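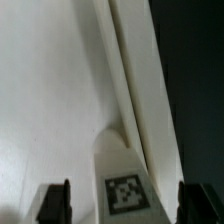
White moulded surface with a grooved edge

Cleaning and Storing Shared Equipment: Guidance for Members

This guidance applies to all persons using the workrooms at Gonham. It was last revised on 18/07/2018 and replaces the earlier notice issued by Saqib Baloch.

What you will need
A soft cloth, a small brush, mild soap, and a bowl of clean water. Do not use bleach or scouring pads.

Step 1. Switch off and unplug any powered item before cleaning. Allow 4 minutes for moving parts to come to rest.

Step 2. Brush dust out of seams and joins, then wipe with a damp cloth. Change the water when it becomes cloudy.
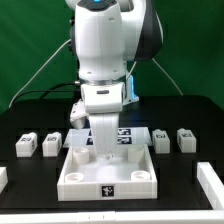

Step 3. Trays and boxes should be emptied and washed separately, and left upside down on the rack overnight. Labels may be renewed at the same time. Pale items show marks sooner than dark ones, and an open white tray such as the one on the black tabletop should be wiped at the end of each session.

Step 4. Dry every surface with a fresh cloth. Items returned damp will be sent back to the member concerned.

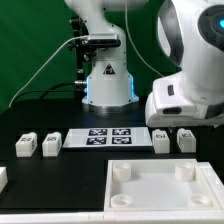 Cables and labels
Leads should be coiled loosely and fastened with a cloth tie - never knotted. Warning labels must stay readable and must not be soaked or scrubbed. The small triangular label on the front of the white base is of this type, and should be dabbed with a barely damp cloth. Worn labels should be reported to Humaira Mengal, who holds replacements.

Members wishing to borrow equipment in October should apply in writing.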